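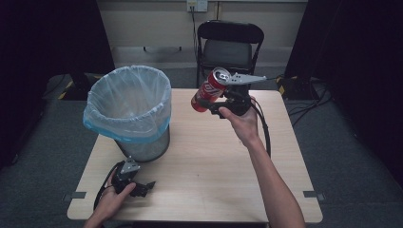

Plitholm team nears 4000 recordings of tabletop chores

RENHAM, August 10, 2018

A small research group at Plitholm has recorded almost 4000 short demonstrations of people doing table chores with hand-held grippers, project lead Rongrong Meng said. The recordings will be used to train a learning system called Fang.

Each demonstration is done by a person holding a gripper in each hand. In one of the current tasks, a soda can has to go into a mesh wastebasket lined with a plastic bag. The operator picks up the can with one gripper, and the basket stands on the same table.

The group began recording in February. Operators work in blocks of 50 attempts and then change places. Dalibor Jurčo, who checks the recordings, said the can task had produced 334 usable attempts so far.

"A dropped can stays in if the person picks it up again and finishes," Jurčo said. "We want the system to see recoveries. We throw out the ones where the person stops halfway."

Huiling Liao, an operator, said the tilt of the can takes practice. "You have to think about your wrist much more than you do with bare fingers," she said.

Meng said a second site, in Plestov, will start recording the same chores once its tables are set up. Atif Magsi will run the work there. The group has not set a date for the first tests of Fang on a robot.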